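The Inventory at Flarkcombe

Notice was given to all residents of Flarkcombe House that the contents of Room 6 would be entered in the register on Friday, and that persons having an interest in any article should present themselves before the register was closed. The notice was posted beside the dining room door. It bore the signature of Hrvoje Nikolaidis, Registrar, and the stamp of the Noleck Trust, under whose rules the house had been conducted for longer than any resident could attest.

One person presented himself. Damir Perić had occupied Room 4, across the corridor from the late Mrs. Stojanović, and he arrived wearing a tie.

"State your interest," said the Registrar.

"I was her neighbor."

"The rules recognize kin, creditors and persons named in writing."

"Then put me down as a creditor. She owed me a game of cards."

The Registrar considered this and wrote it in the column for remarks. He had kept the register of effects through a great many such afternoons and had formed the habit of recording what was said to him exactly as it was said. Objections could be made later, on the proper form.

The furniture was dealt with first. The bed belonged to the house. The armchair belonged to the house, although Mrs. Stojanović had disputed this in two letters, both of which were on file. The coats were to go to the parish in Isar, where she had been born, and the parish had agreed in writing to receive them.

There remained the small articles. By the rules these were to be set out together on a table, entered by description and assigned. Mr. Nikolaidis had reserved the gray table for the purpose. Mr. Perić stood on the far side of it with his hands behind his back, as visitors were asked to do.

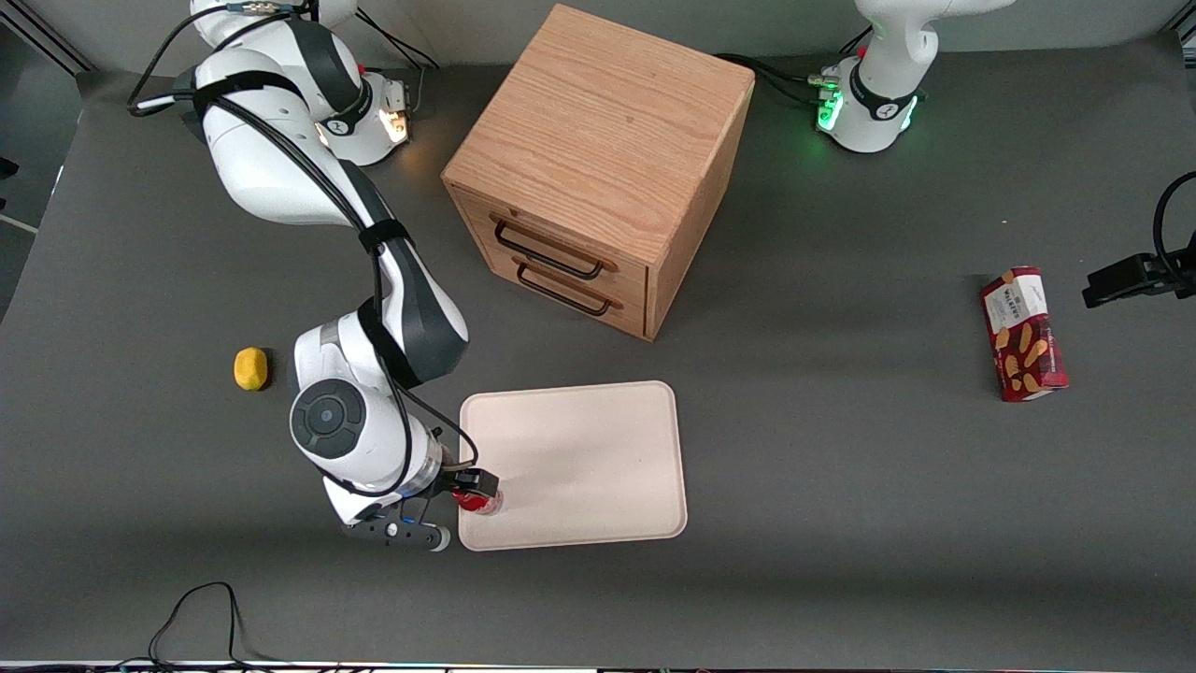
Small effects, Room 6, Flarkcombe House. From the Register of Effects, entered in December.

"One cabinet, oak, with two drawers," the Registrar read aloud as he wrote. "Handles of dark metal. Contents?"

"Letters in the top," said Mr. Perić. "The lower one sticks."

"You have opened it?"

"She asked me to, every evening. She kept the cards in it."

The rules did not provide for this. Mr. Nikolaidis turned to the page on access to private furniture, read it through, and turned back again. He entered the cabinet without further comment.

"One tray, pink."

"She called it the good tray. She had tea brought on it when her sister visited."

"The register has no column for names given to objects."

"It has one for remarks."

The Registrar wrote: *known to the deceased as the good tray*. He then entered a red box of snacks, which the rules classed as a perishable, and a small yellow article. Over this last he paused for some time. It was rounded and it might have been a sponge. It might equally have been a lemon of the kind made for children.

"How is this to be described?" he asked.

"I never knew," said Mr. Perić. "I asked her once and she said it was hers."

It was entered as *one article, yellow, property of the deceased*.

The red article at the corner of the tray was entered last. Mr. Perić said that she had kept her stakes in it. They had played for dried beans, and in the winter she had won 30 of them from him in a single night and had declined to let him win them back.

"Are the beans claimed?" asked the Registrar.

"They are in dispute."

Mr. Nikolaidis put down his pen. Under the rules, an article in dispute could not leave the house until the parties had been heard, and where one of the parties was deceased, the article was to be placed in the care of the nearest resident pending a hearing. No date for such a hearing was prescribed. He had read the provision many times and had never before had occasion to apply it.

"The nearest resident is Room 4," he said.

"Yes."

"The dispute would extend to the place where the cards were kept, I suppose. And to whatever the stakes ordinarily stood on."

"We ordinarily used the tray."

The Registrar drew a line beneath the entries and wrote the disposition in full, in the upright hand that the Trust required. He asked Mr. Perić to sign. Mr. Perić signed, and inquired what was to be done about the yellow article, on which he could not in good conscience claim to have been owed anything.

"Is its nature in dispute?"

"I would say so."

Mr. Nikolaidis amended the entry, initialed the amendment, and held the door while the cabinet was carried across the corridor.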